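Poltton Home & Shop Forum > Finishing and Coatings > White tabletops yellowing

gruline_bench
Posts: 478
18/05/2019

I have four white tops going into a workroom and need to pick a finish. The last set was done in an oil-based enamel and went yellow by December. The walls are light gray, so any warm shift in the white shows up badly. Requirements are a hard surface, no yellowing, and tolerance for a weekly wipe with mild cleaner. Candidates are a waterborne two-part urethane and a waterborne acrylic enamel. This is the white I want to match, against a gray close to ours.

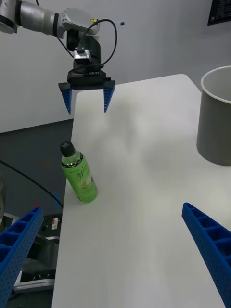
White top, light gray wall.

Has anyone run either of these for more than two years?

tern_and_co
Posts: 1,753

Two-part urethane. Oil-based enamel yellows as the alkyd resin ages, and it yellows faster in low light. That is normal behavior for the product and has nothing to do with your application. Acrylic enamel will hold its color but it blocks, meaning anything heavy left standing on it overnight can stick. Measure the hardener by weight and respect the pot life.

Magbanua
Posts: 657

I disagree on the acrylic. Blocking is a cure problem. People put tops into service after two days when the film needs three to four weeks. I have acrylic tops at the Villanueva shop that have been in use for five years. No sticking, no color shift I can detect against a sealed sample card.

The urethane also has a recoat window. Miss it and you are sanding the whole top before the next coat.

– Milagros Magbanua

tern_and_co
Posts: 1,753

Four weeks of cure is fine if you can leave a room out of service for four weeks. Most people can't. Blocking is reduced by full cure but a soft acrylic still does it under load and heat.

gruline_bench
Posts: 478

I can give it ten days at most. Second reference below for the sheen. I would call it matte. Gloss is out because of the overhead lights.
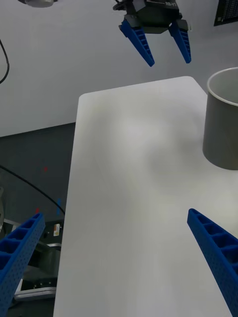

RE: White tabletops yellowing – stain resistance

idex_phil
Posts: 50

Nobody has mentioned spills. Color stability in the film is one issue, and dye pickup from drinks is another. Coffee and tea are the usual test but the green and orange bottled drinks are worth including. Put a few drops on a cured sample, cover with a watch glass, leave for 16 hours, wipe with water, then with alcohol.

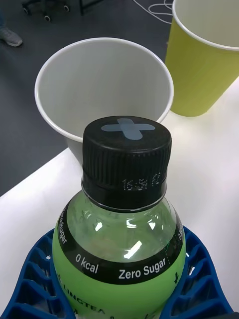

Pale green drink, cap on.

My acrylic sample kept a faint ring from coffee. The urethane wiped clean with water alone.

Magbanua
Posts: 657

How old was the acrylic sample?

idex_phil
Posts: 50

Nine days.

Magbanua
Posts: 657

Then you tested an uncured film. Repeat it at 30 days.

tern_and_co
Posts: 1,753

He has ten days. Nine is the relevant number for this job.

gruline_bench
Posts: 478

Going with the urethane in satin, three coats, all inside the recoat window. I will make two extra sample panels and keep one in a drawer for comparison.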